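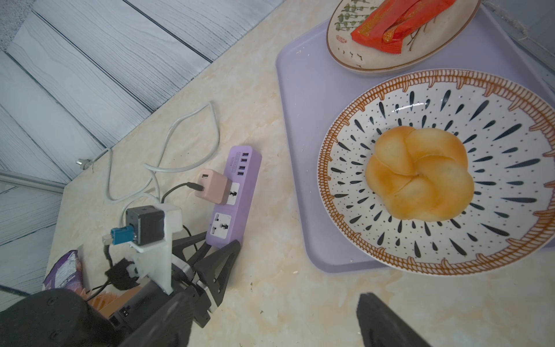

Woltico will change how it rates glazed ceramic tableware sold through its home catalog, starting in August. Under the new rules, every decorated plate must pass 576 dishwasher cycles before it can carry the company's "daily use" mark. The old limit was 135 cycles. Patterns painted near the rim, such as hatched bands or leafy sprigs, will be checked separately from those in the center, where a bun or a slice of toast covers the design and cutlery does most of the scratching. Plates that lose gloss but keep their color will be moved to a lower grade.

Testing will be done by Amasico, which has added 18 wash stations at its Condus site. Each station runs without a break and logs water temperature and detergent dose. The lab can hold up to 2000 pieces at a time, including bowls and serving dishes.

The catalog will also list small electrical goods under a revised heading. Power strips with built-in USB ports, until now filed with kitchen appliances, move to a section of their own.

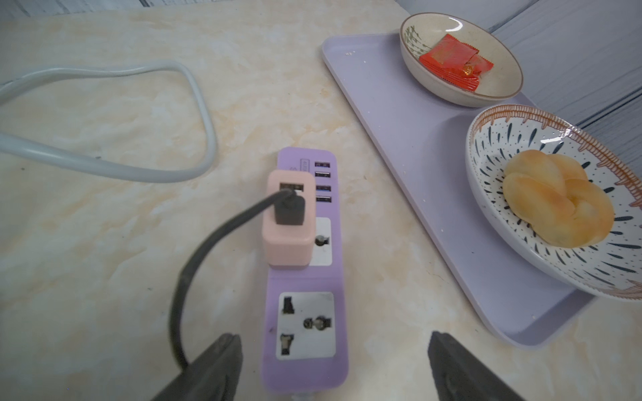
A power strip with four USB ports and a plug-in charger.

Stock already in warehouses keeps its current rating until sold. Suppliers, including Mac an tSaoi, have been sent the test schedule and must submit samples by noon on Thursday. Late samples go into the next round.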